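January | Plukadstead Facilities Desk
0 comments | 2 shares

Ticket 3255: Kitchen set, tray contents

The requester reports that the red bell pepper was omitted from the Voten checklist. Priority: normal. 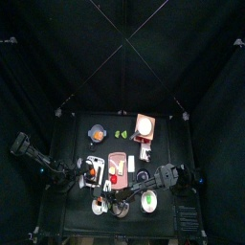 Pink tray with red bell pepper; pink board and white pan to the right.

The checklist has been amended to place the pepper on the tray. Koppel is asked to confirm the entry before closure. Status: pending.

This site uses cookies. Accept | Settings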